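Ticket: Gripper fingers + second cell, what to order and when
Queue: Equipment / purchasing
Opened by: Sérgio Sampaio
Assigned: Teresa Antunes
Status: waiting on vendor
Priority: normal (was high, see below)

Sérgio Sampaio, opening post
Need a decision on fingers for the sorting table. Current set slips on round bottles, mostly shampoo and body wash type stuff, anything heavy and smooth lying on its side. Picks fine if the bottle is alone. In a pile it gets one finger under, closes, bottle rolls out. Started after we switched from the boxed items to the toiletries mix.

What I want to buy:
- new finger pads, softer, from Hirkex
- spare pair of fingers, same vendor
- one more cable for the wrist, the one we have is getting stiff by the connector
- maybe baskets. More on that further down

Please don't just approve the lot, I want to know it's the pads before we spend on pads. Last time we bought the wrong thing and it's still in the drawer.

Teresa Antunes
OK. Before I send anything to Hirkex, what has been tried? Need:
1. gripper force setting now, and what it was before the switch
2. are the pads worn or just wrong
3. does it fail the same at every spot on the table or only at the left side
4. firmware on the gripper

Also which budget line. The maintenance line is nearly gone until January. If this is "consumables" I can do it today, if it's "equipment" it goes through the form and you will wait.

Sérgio Sampaio
1. 70 percent now. Was 70 before too, never touched it.
2. Pads look ok. Bit shiny at the tips.
3. worse on the left, where the pile is. Right side ok but there's hardly ever a bottle on the right
4. don't know, will look

Pads are consumables surely. Fingers I don't know.

Teresa Antunes
Pads yes. Fingers no, they have a serial number so finance counts them as equipment. I know. Same with the cable if we get it from Hirkex as "assembly", but if we get it as a plain cable from Flalto it goes under consumables. Will ask Flalto for the part.

Try this before I order:
- wipe the pads, alcohol, let them dry fully
- drop the closing speed, leave force alone
- 14 picks on the same bottle, same spot, write down how many hold
- then up the force a bit, 14 again

Don't change both at once please. That's how we lost the thread on the last one.

Sérgio Sampaio
Done the wipe. Pads came up a lot less shiny, there was a film on them. Something leaking from a cap I think, found a sticky patch on the table too, cleaned that as well.

After wipe, slow close, force same: 6 of 14 held.
After wipe, slow close, more force: better for the first few, then the gripper faulted and I had to home it. Stopped there. Did not finish the 14.

Fault text was the overcurrent one. Cleared on restart.

Teresa Antunes
Overcurrent from more force on a full bottle, could be the finger pressing on the table and not on the bottle. What hieght is it going down to?

Also did you note it before the wipe? We have nothing to compare 6 with.

Sérgio Sampaio
No. Sorry. Went straight to the wipe.

Height is the old one from the boxes. Boxes were taller. So yes it's probably going too low and hitting the table, I'll raise it and run again.

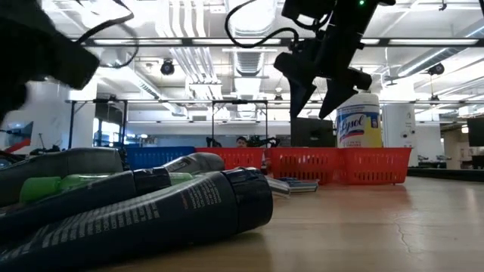 Raised the approach, ran the same bottle again, no faults. Did not get the full set in because the slot ended. The ones I did get mostly held. When it fails now it's the roll, the bottle turns as the fingers close and goes off toward the neighbor bottle. Which is the original complaint. So two problems on top of each other, the height one is fixed, the roll one isn't.

Firmware: one version behind. Release notes don't mention anything about grip.

Teresa Antunes
Good, that's more useful than the pads tbh. Leave firmware alone for now.

Quote came in from Hirkex:
- soft pads, sold in packs of 2 (one pair)
- fingers, pair, lead time 6 weeks
- cable assembly, in stock

Flalto have the plain cable but not with the angled connector. Would a straight one fit? There's a loop of slack off the top of the wrist already so I'd guess length isn't an issue, but I don't want it rubbing.

Prices are in the attachment, not pasting them here since the quote says confidential.

Sérgio Sampaio
Straight connector would stick out too far I think. When the wrist turns it would be the first thing to hit. Angled please, even if it's the form.

How stiff is too stiff by the way? It works. I just don't like how it bends.

Teresa Antunes
If it works then it's a spare and not a repair, and then it can wait for January with the fingers. I'll put cable + fingers together on one equipment form, one signature. Pads now.

How many packs? Don't say "a few".

Sérgio Sampaio
2 packs. One on, one in the drawer.

Baskets, since you will ask. We need more of the same mesh kind. Blue and red are what we have, color doesn't matter to me but the size does, the long red one works better than the short ones because the arm can miss a little and still drop in. If I had to choose I'd get only long ones. Cheap, any supplier. Joleck had them last time.

Teresa Antunes
Joleck is still on the approved list. Send me the outside measurements, not the inside, they list outside. And measure the table too, I don't want a row of long baskets that doesn't fit and then a return.

Now the second cell, since it's in your ticket title and you haven't said a word on it.

Sérgio Sampaio
Right. Second cell. What I'd want for next year:

- same gripper, same fingers, so spares are shared
- table the same height
- frame. Can be the plain black kind
- lights no, the ceiling ones are enough
- e-stop within reach of whoever is sitting down, not only standing. I end up low behind the baskets half the time when I check a drop, and the button is up by my ear or nowhere

The last one I would also want on the current cell. That's not a wish, that's a real request.

Teresa Antunes
Agree on the e-stop. Splitting that into its own ticket, safety line pays and it doesn't wait for anything. Please don't add more to it here or it gets lost.

For the cell: Shaikh did the integration on the first one. Do we ask them again or do it ourselves? Their quote last time was mostly hours. If we copy the first cell exactly I don't see why the hours would be the same again, but I'd rather have it in writing.

Need from you before I write to them:
- list of parts on the current cell, incl. brackets and small stuff
- what you would change
- what broke in the first year, even if it was small

Sérgio Sampaio
Small stuff list will take me a while. What broke, from memory: one finger screw came loose, twice. A cable tie holding the wrist cable snapped. Table top is getting fine cracks in the surface, doesn't bother the arm but it bothers me, if we buy a second table ask for something tougher. And the pads obviously.

Change: I'd want room at the left. The pile always ends up there and the bottles at the front of it are the hard ones, dark ones with the wide caps. Big and heavy and the cap is where it grabs.

Teresa Antunes
Wait. Does it grab the cap?

Sérgio Sampaio
Sometimes. When the cap points right it goes for the cap end.

Teresa Antunes
Then is the roll only on those picks? A pad won't fix a grab that's way off the middle, the heavy end swings. Can you sort your fails into cap / middle?

Sérgio Sampaio
Went back thru the log. Most of the fails are cap end. A couple in the middle. Didn't think to look at that, I was looking at the pads.

So move the grasp point first. Then pads.

Teresa Antunes
Pads are already ordered, leave them in the drawer until you've run it with the new grasp point and the old pads. Same bottle, 14 picks, both numbers this time. Dropping priority to normal.

2020-08-31 summary, Teresa, so I can find it later

Ordered: soft pads, Hirkex, 2 packs, consumables.
On hold to January: fingers (pair), cable assembly w/ angled connector. One form, I have the draft.
Baskets: waiting for measurements from Sérgio. Joleck.
E-stop: own ticket.
Second cell: parts list from Sérgio, then I write to Shaikh. No table until we know what surface.
Firmware: leave.

Open: grasp point test. Old pads, raised approach, slow close, force back to 70.

Sérgio Sampaio
Force is back to 70. Measurements for the baskets tomorow, tape measure has walked off again.

Teresa Antunes
Put a tape measure on the Joleck order then. Setting ticket to waiting on vendor.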